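4 April 2026 - basket holding, mock shop aisle

Went through the wrist view from the basket runs again after Léonie's note claiming the hold detector is "solved" at 301 trials. I don't believe it yet. The number is fine as far as it goes, but 200 of those trials use the same blue basket on the same bit of shelf, and a classifier could be learning the shelf.

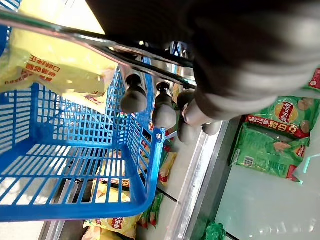
My worry is the mesh. Packets on the lower level show through the openings, and the Workel labelling script can't tell a bag in the basket from a bag under it. Yannick says the depth channel sorts this out. I asked him for the runs with depth switched off and he hasn't done them. Until he does, I'm treating the item count as unproven and only talking about grip.

On grip, the labels come from fingertip positions against the metal bar. Adhiambo and I marked the same 100 stills separately and disagreed on 6, nearly all of them with fingertips tucked in under the hand. That's not terrible, but the detector is scored against her labels alone, so part of its score is just agreement with Adhiambo.

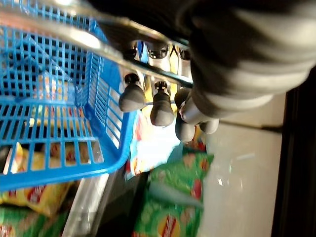 Gorazd wants to move on to the Durkell handles before June. I'd hold off. Same basket, different shelf first, then a different basket - otherwise we change two things at once and argue over it for weeks.

To do:
- depth-off runs (Yannick, please)
- relabel the 6 with Afaf as third opinion
- take "solved" out of the draft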